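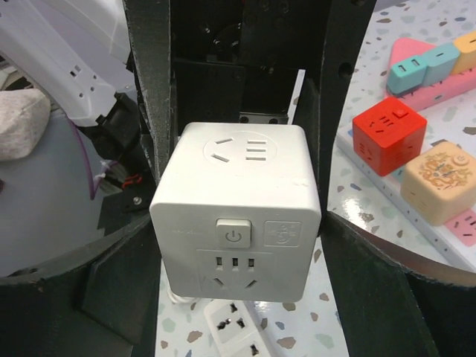
Handling and Fixtures Group, Rastutero

Last updated: January
Reading time: 4 min

Grastuneck Two-Finger Wrist Unit

The Grastuneck is a two-finger gripper with a small camera mounted at the wrist, sold as a complete unit for pick-and-place work on molded consumer goods. Cube sockets, power strips, chargers and similar housings are the parts it was tuned on. It ships with the grasp selection method described on this page, and the method is also available without the hardware.

What the method does

Glossy and pale plastic parts are hard to grip well from a single overhead view. A white cube on a white terrazzo tabletop has weak edges, and an overhead camera often reads the top face and the table as one surface. The wrist camera looks between the fingers, so the part fills more of the view as the gripper comes in. The method takes a first guess from the overhead view, moves to a standoff position, and then corrects the grasp from the wrist view before the fingers close.

The correction uses two things: the outline of the part between the fingers, and any features on its faces. Outlet slots, buttons and raised rings are useful because they give the orientation of a cube whose sides are otherwise all alike. A power button on one face and an outlet on top are enough to tell which way the part is turned. Surface scuffs and printed patterns are ignored.

Once the part is held, the wrist view is checked again. If the faces have turned relative to the fingers, the new angle is passed on to the placing step. The part is not put down and picked up a second time unless the angle is outside the limit set by the user.

Test results

The method was developed by Severin Plattner and tested at Rastutero on a mixed set of sockets and power strips in white, red, cream, pink and multicolor finishes. Parts were laid out by hand on terrazzo and on plain trays, with some strips touching or resting on one another.

The full test ran to 2,000 grasp attempts. With the overhead view alone, 1,371 of them ended with the part held and its orientation correctly reported. With the wrist correction switched on, the same layouts were repeated and the result was over 90 percent. Most of the remaining failures were long strips gripped too far from the middle, which then tipped during the lift. Cubes gave the least trouble.

Layouts with strips resting on other strips were slower. The method waits for a clear outline before closing, and on stacked parts it may back off and come in from another side. Users who need a fixed cycle time can turn this off in the settings, with some loss in held parts.

What is in the box

Gripper body with fingers and housing panels
Wrist camera, fitted and focused
2 sets of finger pads, soft and firm
Cable set with strain relief
Amwood mounting plate
Calibration card
Printed setup guide

Fitting

The mounting plate takes the standard bolt pattern. Arms with the Lehner flange need an adapter, ordered separately. Route the camera cable along the outside of the last joint and leave enough slack for a full wrist turn. Tie it at the bracket. Run the calibration card routine after fitting and again after any change of finger pads.

Lighting

Normal room light is fine. Avoid a single strong lamp directly overhead, which puts the inside of the fingers in shadow and leaves a bright patch on white housings. Exposure is set during calibration and can be locked.

Limits

The method has not been tested on clear plastic, on soft packaging, or on parts wider than the finger opening. It does not plug or unplug anything, and parts should be handled with no mains power connected. Trailing cords are treated as background. If a cord is likely to catch, coil it before the run.

Ordering

The unit is built to order. Replacement pads and the Lehner adapter are kept in stock. The software can be licensed for use with other two-finger grippers if the camera sits at the wrist and both fingers are in view. Send the arm model and a sample part with your request, and we will return grasp results for that part along with the quote.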